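Section 3. Setting Up Your Wireless Mouse

This section covers the Cokano receiver, first pairing, pointer speed, and care of the mouse. If your mouse came as part of the Wilden desk set, the keyboard is already paired at the factory and you can skip step 6.

Before you start

Charge the mouse with the supplied cable until the light on the underside turns solid green. A full charge takes 2 hours. You can use the mouse while it charges, but do not pair it during this time.

Check that your computer has a free USB port. The receiver works in a hub, but the hub must have its own power supply.

Connecting the mouse

1. Turn the computer on and sign in.

2. Plug the receiver into the USB port. Wait for the small light on the receiver to blink.

3. Slide the power switch on the underside of the mouse to ON.

4. Hold down the pairing button next to the switch for 3 seconds, then let go.

5. Move the mouse. The pointer should follow within a few moments. If it does not, repeat step 4 with the mouse closer to the receiver.

6. For a keyboard sold separately, press Fn and P together and wait for the light to stop blinking.

Note: The receiver remembers the last mouse it was paired with. Pairing a second mouse removes the first.

Choosing a surface

The sensor reads small details in the surface under it. Paper, fabric, painted wood and most pads give good results. Clear glass and mirrors do not. A thick or loose cloth can bunch up under the feet, so pull it flat before you begin. 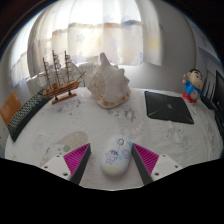
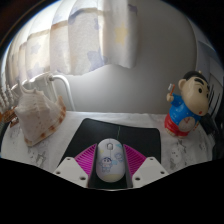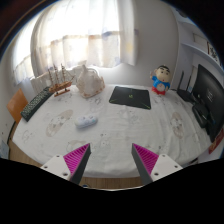

If the pointer jumps or drifts, try the mouse on a sheet of plain paper. Smooth tracking on paper means the original surface is the problem. If it still jumps, clean the sensor as described under Care.

Keep the receiver within 3 feet of the mouse where you can. Metal shelving and other wireless devices shorten the range. On a desktop computer, a front port usually works better than one at the back.

Setting the pointer speed

1. Open the Clorlow settings program and select Pointer.

2. Drag the speed slider. The scale runs from 1 to 100, and the factory setting is 88.

3. Move the pointer from one corner of the screen to the other. If you have to lift the mouse to get there, raise the number.

4. Select Save. Closing the window without saving brings back the old setting.

To switch the buttons for left-handed use, select Buttons and then Swap. The change takes effect at once, so use the other button to select Save.

Care

Turn the mouse off before cleaning it. Wipe the shell with a soft cloth dampened with water. Clean the sensor opening with a dry cotton swab and do not push into it.

CAUTION: Do not use alcohol or kitchen sprays on printed shells. They can lift the design.

CAUTION: Do not open the shell to reach the battery. It cannot be replaced by the user.

For storage longer than a month, charge the mouse halfway, turn it off, and put the receiver in the slot beneath the rear cover.

If you need help

Have the serial number from the underside of the mouse ready when you contact Chacko support. Returns need a copy of the receipt. Mark the package for the attention of Kanchan Dwivedi, Repairs. Questions on the Clorlow program go to Kiran Srivastava at the same address.

Section 4 covers programming the side buttons.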